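Section 4: Entering a Property Listing

4.1 Before You Begin

This section explains how an agent enters a residential listing in Imitance and sends it for review. The person entering the listing must hold an agent or office manager account. Assistants with read-only access can open a draft but cannot save changes to it.

Have the signed listing agreement, the most recent tax bill, and the floor plan at hand. For a condominium, you will also need the monthly association fee and the name of the management company.

4.2 Creating the Draft

1. From the main menu, select Listings, then New Draft.

2. Choose the property type. The type cannot be changed after the first save. If the wrong type has been saved, delete the draft and start again.

3. Enter the street address exactly as it appears on the tax bill. Place the unit number in its own field.

4. Enter the interior area in square feet, using whole numbers only. An apartment of 1,264 square feet is entered as 1264, with no comma.

5. Enter balconies, patios, and storage rooms under Additional Areas. Do not add them to the interior area.

6. Enter the asking price and select Save Draft.

Note: The system assigns a draft number at the first save. Quote this number in all correspondence with the Brernis office.

4.3 Adding Photographs

1. Open the draft and select the Photographs tab.

2. Select Upload and choose the files from your computer. Wait until each one shows a check mark before leaving the tab.

3. Drag the photographs into the order in which they should appear. 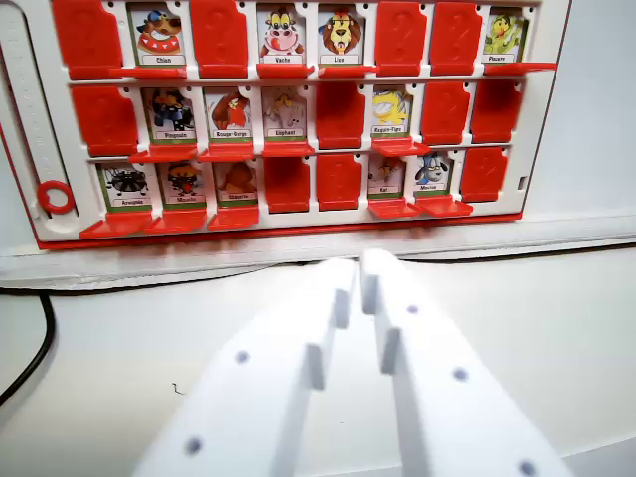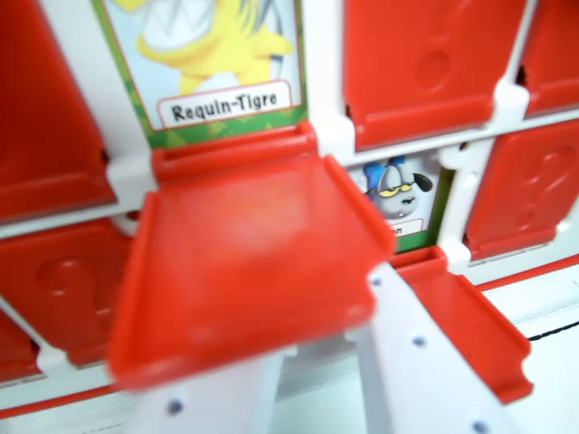

4. Type a short caption for each photograph. A caption may not exceed 200 characters, including spaces.

5. Select Save Order. Photographs that have been moved but not saved will return to their earlier positions when the tab is closed.

Caution: Deleting a photograph removes it from every version of the listing, including printed sheets that are waiting in the queue.

4.4 Fees and Parking

1. Select the Costs tab and enter the association fee as a monthly amount. A fee of $865 per month is entered as 865. Quarterly fees must be divided by three before entry.

2. Under Parking, state whether the space is deeded, assigned, or rented. Only a deeded space may be listed as included in the sale.

3. If the seller is keeping a parking space or storage room -- for instance, to sell it separately -- record this under Exclusions.

4.5 Sending the Listing for Review

1. Select Check Draft. Required fields that are still blank are marked with an asterisk.

2. Complete the marked fields and select Send for Review.

3. Listings from the Rernitz district go to Ming-te Tai. All others go to Roos Van Dijk.

A draft that has not been sent for review within 21 days is moved to the archive. It can be restored by an office manager from the Archive screen, with its photographs and captions in place.

Caution: Do not advertise the property until the status reads Approved.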